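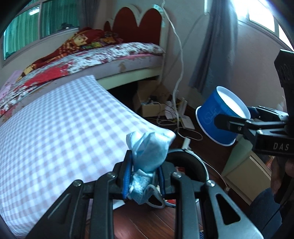 **How do you show a robot a task without programming each motion?**
A person does the task with hand-held grippers, and the recordings are used to train the robot's controller.

## Project report: putting a soft item into a tub

May 21, 2020

Our group at Waltbridge chose a two-handed task. One gripper holds a paper tub tilted, the other carries a crumpled face mask to it. We picked the mask because it folds differently on every try, and the ear loops tend to catch on things.

### Method

We recorded 200 demonstrations in ordinary bedrooms. Each one started with both grippers open and ended when the mask was released. The clips were then checked by hand in Plundura, the labeling tool from our lab course. We kept 159.

Most of the rejected clips had the same fault - the hand moved too fast and the tracking was lost. Slower practice runs helped, but they also made people stop halfway, and the trained controller copied the pauses.

### Comparison with remote control

We also tried driving the arm with the Hajdu joystick set. It gave 42 usable clips in 2 afternoons. Operators had trouble judging how hard they were squeezing the tub.

### Still open

- Loops caught under the jaw at release
- Tubs held too close to the rim
- Tests on the arm at Mundenness, planned for August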